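About Trevance

Last updated: 8/20/21

Print this page | E-mail this page

Trevance transfers and restores recorded television comedy for broadcasters, archives and home video publishers. The company was set up by Alun Nicholas and Teresa Tokarz, who had both worked as videotape engineers, and it operates from 2 sites: the transfer suite at Rodov and the cold store at Kubiak.

Most of our work is on studio sitcoms and sketch shows held on two-inch and one-inch tape. Each reel is inspected, cleaned and played once at low tension before a full transfer is made. Sound is captured separately where the tape allows it. The store holds over 3,000 reels, all listed by programme, episode and recording date.
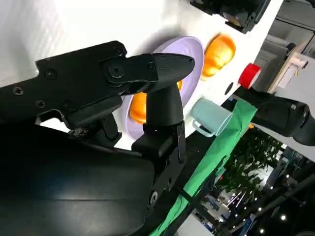 Gripper with upper and lower fingers and pivot joint.

Laughter tracks are left as recorded unless the rights holder asks for a clean version – these are supplied as a second file and labelled as such. Film inserts are graded to match the studio material. Cuts made for repeat showings are noted in the episode log and restored if the missing section survives.

The largest job to date was Praranent, a sketch series of 163 episodes, delivered in December. Ryszard Sobczak runs picture restoration and Aleksandra Zawadzka runs sound. Enquiries about storage go to Wojciech Pawłowska at Kubiak.

Print this page | E-mail this page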